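The Gray Bin Gets a Second Life
Posted 8th June

I'm so happy with this metal bin – tall bluish-gray walls, two compartments, and a nice set of scuffs down the sloping panel!
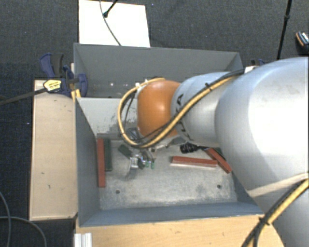 Why I love a divided bin

Glória Abreu talked me into metal back in January, when I was still sorting blocks in cardboard (and replacing the cardboard constantly). The long trough at the back is perfect for the odd bits, and the big front area takes everything else. Just three red bars, a few dark green pieces and one black one so far, but there are up to 995 waiting in the closet, most of them from the old Dikik sets!

Next up is labels. I want something that peels off cleanly, so if you've tried the Wosis ones on bare metal, please tell me how they held up. I also need to decide about felt for the bottom – it would be so much quieter, but I kind of love the clatter.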